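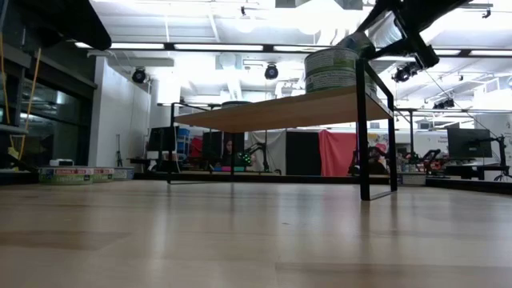

The small shelf with one can on top

Small shelf riser for tins: good idea or waste of table?

haukew
Hello all, I would like to hear opinions. I have bought a low shelf to put on top of the table, light wooden board with black metal legs. The seller calls it Skitach and I paid 29 euros for two of them. My plan is that the cans we use every day stand on it and the bowls go under it. My wife says it only makes a second surface for mess. Who has one for a longer time?

doerte_k
I have had one for 2 years. It is useful if you are strict. Flat tins in front, tall ones behind, and nothing which you do not use in the week. I would put more than one can on it, otherwise the place is wasted.

Melati P
I must disagree with Dörte. On a table where you also cut and knead, a shelf is always in the way. I had the Satero model and moved it every evening. After one winter I screwed a board on the wall and gave the riser to my sister.

haukew
We rent, so drilling is difficult. Also the wall beside the table is not straight. 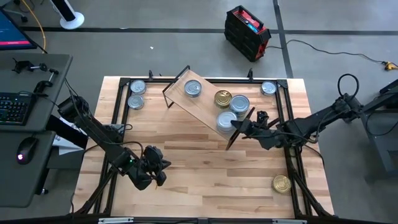 kausar.h
My question is always how people arrange the cans, because a riser has not much depth and the round shape wastes the corners. I keep mine in groups by how soon they must be eaten. With four cans, as you have there, I would leave the one at the upper left alone as "next to open" and keep the other three close together, like they are now. I would only turn the board parallel to the table edge. When it stands diagonally you lose the space behind it, and the bowls will not go under nicely from the front.

doerte_k
I agree about the straight position. But groups by date are too complicated for me, I sort by what is inside. Fish with fish, beans with beans.

kausar.h
And then the old beans stay at the back until the summer, Dörte. It happened to me, so I speak from experience.

Melati P
Pull-tab cans can also be a problem if you stack them. The ring lifts the upper can a little and it slides. On a smooth board I would not stack at all.

haukew
Thank you, I did not think about the stacking. Is it worth to put something under the legs? I am afraid for the surface of the table.

B_Albers
Felt pads, the thin self-adhesive ones. The Desden pads came off by me after a month, now I use a strip of cork under each leg and it holds since November. You need to clean under it sometimes, the crumbs collect there.

Melati P
Cork gets dirty very fast in a kitchen, I would take clear silicone dots. 6 of them are enough for one shelf.

haukew
I will try the dots first and put the shelf straight at the back edge. The second one is still in its packet, perhaps it goes into the cupboard for the cups.

doerte_k
In the cupboard it is really the best! Measure the height before you unpack it, mine was one finger too high.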